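ロボットハンド演習 配布資料 第8回 手持ちグリッパの比べ方
1月31日更新

前回の資料の末尾に「次はモータの話をします」と書きましたが、すみません、順番を入れ替えました。提出してもらったレポートを読んでいたら、「Testlowのほうが持ちやすかった」「Stoltelのほうがよく掴めた」という文がとても多くて、これは先に比べ方の話をしておかないと後で困るなと思ったんです。私が困ります(採点で)。モータは次に回します。予習してくれた人、ごめんなさい。無駄にはなりません。

持ち物はいつもどおりです。演習室は619号室。前半は座学、後半は班ごとに手を動かします。後半で使う果物は食べないでください。去年の私の机にはしばらくレモンの匂いが残っていました。

1. まず言葉をそろえる

この演習で「手持ちグリッパ」と言ったら、人が柄を握って、レバーや引き金で指先を開閉する道具のことです。アームの先につく電動のグリッパと、指先とリンクの形をなるべく同じにしてあります。人の腕で動かして、見た目と動きを記録して、あとでアーム側に同じことをさせる。だから、人にとって使いやすいかどうかと、アームに移したときにうまくいくかどうかは、別々に見ないといけません。レポートではここが混ざりがちです。

部品の呼び方も決めておきます。

指先:物に触れる先端の部分。左右の区別は、持っている人から見た左右とします。カメラから見た左右ではありません。
パッド:指の内側に貼ってある、あるいは一体になっている柔らかい面。
リンク:指を動かしている棒。内側と外側があり、ピンでつながっています。
ピン:関節の軸。ガタの原因はたいていここです。
柄:手で握るところ。

「爪」「つめ先」「ツメの根元のゴム」などと書いてくれた人がいて、気持ちはよくわかるんですが、班をまたいで読むと何のことだかわからなくなります。今回からは上の呼び方で統一してください。

2. 借りている機材

Testlowの手持ちグリッパは、リンクが短めで、レバーを引く距離も短いです。ちょっと引けばスッと閉じるので、最初に触った人はだいたい「いいですね!」と言います。私も言いました。ただ、引きが短いということは、指の間隔を細かく加減するのが難しいということでもあります。閉じはじめは気持ちよくても、柔らかい物に触れてからの最後のひと押しで行き過ぎることがある。手が慣れるとかなり改善するので、慣れる前と後を分けて記録してほしいところです。

Stoltelのほうは逆に、引きが長くてやや重い。手の小さい人は、全開から引きはじめるときに柄を握り直したくなるはずです。そのかわり、触れてからの調整はやりやすい。演習のあと手のひらが疲れるのもこっちで、疲れてくると評価が辛くなります。人間だからしょうがない。しょうがないので、使う順番を班ごとに入れ替えます(5節で書きます)。

パッドはYeの交換品を使います。平らなものと畝のついたもの。畝つきは濡れた物に強いと箱に書いてありますが、自分たちで試すまでは「箱に書いてある」以上のことは言わないでおきましょう。畝の向きも記録に入れてください。横向きに貼るのと縦向きに貼るのとで、滑りやすい方向が変わります。貼り替えのときに向きを気にせずペタッとやってしまって、後から「これどっちだったっけ」となるのは、毎年どこかの班がやります。私も9月の準備のときにやりました。一日分、測り直しです。

カメラはWomcombeの広角。グリッパの本体に載せて、自分の指先が画面の下のほうに入る角度に固定します。広角なので周辺がかなり歪みます。まっすぐな壁の目地も曲がって写るので、画面の端で長さを読もうとしないこと。指先の開き具合を画像から読む場合は、必ず中央付近で、先に撮った目盛りと比べてください。

それからケーブル。カメラのケーブルがレバーの動く範囲に入っていないか、毎回確かめてください。挟むと痛いのはケーブルだけではなく、修理伝票を書く私の心も痛みます。

3. 何を「掴めた」と呼ぶか

ここが今日の中心です。「掴めた」という一語の中に、違うことがいくつも入っています。

指先が両側から触れた。
台から浮いた。
浮かせたまま運べた。
狙った場所に、狙った向きで置けた。
物が傷んでいない。

全部できて初めて「掴めた」と書く班もあれば、浮いた時点で「掴めた」と書く班もありました。それで成功率を並べて比べても、何を比べているのかわからないですよね。なので今回は、どこまで行ったかを段階で書いてもらいます。途中で落ちたら、落ちた段階を書く。置いたけれど向きがずれた、も立派なデータです。失敗を惜しがって「ほぼ成功」と書くのはやめましょう。「ほぼ」を後から集計するのはすごくつらいです。

傷みについては、その場で見てわかる凹みと、時間が経ってから出る変色があります。演習中にわかるのは前者だけです。トマトや桃のような物を使う班は、翌日にもう一度見に来てください。面倒だと思いますが、翌日見ると印象が変わることが結構あります。

静止画で報告するときの注意もひとつ。画像から言えるのは、その瞬間に指先が物のどこに当たっていたか、までです。そのあと運べたか、落ちたかは画像には入っていません。報告書に画像を貼って「このとおり成功した」と書いてあっても、私は成功とは読みません。段階の記録と並べてください。動画を丸ごと提出するのは、容量の都合で勘弁してください。必要な班には個別にお願いします。

4. 対象物の選び方

初回にスポンジのブロックを使ったのは、練習にはいいんです。形がそろっていて、落としても壊れない。でもスポンジだけだと、どのグリッパもよくできる子に見えてしまう。差がつかない試験を何度やっても差はつきません。

そこで果物です。スーパーで手に入って、だいたい丸くて、一個ずつ少しずつ違う。この「少しずつ違う」がありがたくて、同じ種類でも大きさ、平たさ、皮の張り、ヘタや枝の残り方が違います。班の果物代は2,000円までにしてください。柑橘を中心に、小さい物と大きい物を混ぜるのがおすすめです。重さは300グラムを超えないものにします。超えると、指先より先に手首が音を上げます。

丸い物は、どこを挟むかで結果がだいぶ変わります。いちばん膨らんだところ(赤道と呼びましょう)を挟めば、力がまっすぐ向かい合います。赤道より上を挟むと、物は下へ逃げようとする。赤道より下を挟むと、持ち上げるほうに力が働くかわりに、上へ転がり出ることがある。平たい果物だと、この加減がさらに狭くなります。上から行くか横から行くかで、赤道への近づきやすさも変わります。

ヘタや枝が上を向いている物は、向きの目印に使えます。置いたときにヘタがどちらを向いているか見れば、運んでいる間に指の中で回ったかどうかがわかる。印をペンで書かなくていいので、あとで食べる場合にも助かります(演習中は食べないでください。二回目)。

果物どうしの間隔も条件です。皿の上に寄せて置くと、隣の果物が邪魔になって指が入りません。これがグリッパの外形の差が出る場面で、指先が細くてもその後ろのリンクが横に張り出していると、隣を押しのけてしまいます。広い台の上にぽつんと置いた果物だけで試すと、この差は見えないままになります。皿の縁も意外と効きます。縁の立った皿だと、横から入る角度が限られるんですよね。

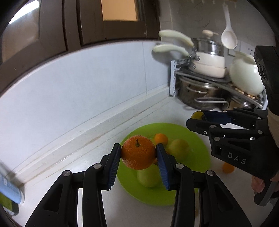
文:蓬田

ミカンのくびれのない丸みに、指先が左右から当たっています。見てほしいのは指の内側にある濃紺の畝つきパッドで、ミカンの下のほうへ行くにつれて外へ逃げていますよね。つまり、触れている場所を知りたければ、パッドがあるかどうかだけ見ていてもだめで、物とパッドがどこで離れはじめるかまで見ないといけない。レポートの接触位置の欄には、指先、パッドの上寄り、パッドの中ほど、のように書いてください。「パッド」とだけ書いてあると、ここの違いが消えてしまいます。

右側のもう一台は、小さな黄色い果物を横からくわえています。二台を同じ皿のまわりで使うときは、相手のリンクや本体が自分の視界に入ってきます。自分の指先がちゃんと見えているか、隠れはじめたら声をかけてください。無理に続けると、記録の上では何をしたかわからない区間が長くなります。

皿と果物の色の組み合わせも相談しておきましょう。黄緑の皿に黄緑がかった果物を置くと、広角で、しかもちょっとぼけて写ったときに境目を拾いにくくなります。オレンジ色の果物なら目で追うのは楽です。ただし、楽な色だけそろえると認識側の試験としては甘くなるので、混ぜておくのがいいと思います。混ぜたことを書いておくのも忘れずに。

5. 後半の手順

班の中で、持つ人、記録する人、物を置く人を決めます。途中で交代してもらいますが、交代した時点を必ず記録に残してください。

先に練習の時間を取ります。レバーの感触がわかるまで、空の状態で開閉して、次にスポンジで何回か。練習の分は集計に入れません。入れたくなるほどうまくいっても入れません。

本番は、先にTestlowを使う班と、先にStoltelを使う班に分けます。同じ班の中でも、持つ人が交代したら順番を逆にしてください。疲れと慣れの影響を、片方の機種にだけかぶせないためです。

一回ごとの流れはこうです。置く人が果物を皿に置く。持つ人は合図まで手元を見ない。合図で始めて、指先が触れ、浮かせ、隣の台へ移し、置いて、指を開くところまで。記録する人は、どの段階まで行ったか、接触位置、ヘタの向き、気づいたことを書く。気づいたことの欄は話し言葉でいいです。「なんかヌルっと回った」でも、後から読むとすごく役に立ちます。

落としたら、その果物は脇によけて、次の果物で続けます。落とした果物をそのまま使うと、柔らかくなったところをまた掴むことになって、機種の差なのか果物の傷みなのかわからなくなります。

パッドの貼り替えは、前半の条件が全部終わってから一度にやります。貼り替えたら目盛りをもう一度撮ってください。パッドの厚みが違えば、指の開きの読みもずれます。

6. よくある困りごと

閉じきったはずなのに左右の指先がずれている。ピンのゆるみを疑ってください。自分で締めたくなると思いますが、締めすぎると今度はレバーが重くなって比較になりません。呼んでください。

カメラの画像で指先が画面の外に出る。固定の角度がずれています。直したら、直す前と後でデータを分けること。直したことを黙っていられると、本当にわからないんです。

果物が指の中で回る。力を強くする前に、挟む高さを変えてみてください。赤道から外れているだけのことが多いです。それでも回るなら、パッドの畝の向きを確認。

Stoltelのレバーが戻りにくい。冬場はときどきあります。室温になじませてから使うとましになりますが、戻りにくいまま測った分には印をつけておいてください。

左利きの人へ。どちらの機種も柄は左右どちらの手でも握れます。ただ、カメラのケーブルの出る側が決まっているので、左手だと手首に当たります。延長のベルトを用意してあるので、遠慮なく言ってください。

7. 耐久の話をすこし

質問があったので書いておきます。「パッドはどのくらいもつんですか」。うちの使い方だと、300回も開閉しないうちに表面の感じが変わってきたように思えたことがあります。思えた、と書いたのは、そのときは測っていなかったからです。柑橘の皮の油がついていただけかもしれない。拭いたら戻った気もしますし、戻らなかった気もする。こういう話が一番あてにならないので、今回は開始前と終了後に、同じスポンジを同じ条件で持ち上げる確認を入れます。差が出たらおもしろいし、出なくてもそれはそれで書けます。

拭くときは水で湿らせた布で。アルコールはパッドに使わないでください。貼ってある糊のほうが先に負けます。

8. 提出物

班で一つ、比較の報告を出してください。表は自由ですが、段階、接触位置、機種、パッド、持つ人、順番の列は必ず入れること。持つ人は名前を書かずに、班の中で決めた記号にしてください。

考察には「どちらが良いか」を書いてもいいです。書くなら、何に対して、どの持ち方で、どの段階についての話かを添えてください。「寄せて置いた小さい柑橘を横から取るときは、触れてからの加減がしやすいほうが運ぶ段階まで行きやすかった」くらいの長さになると思います。くどいですよね。でもこのくらいくどく書いてあると、アームに移す班がそのまま使えるんです。

締め切りと提出先は掲示のとおりです。機材は拭いてから棚へ、カメラの電池は外して充電器へ。残った果物は班で分けて持って帰ってください。皿は洗って水切りに伏せておいてもらえると助かります。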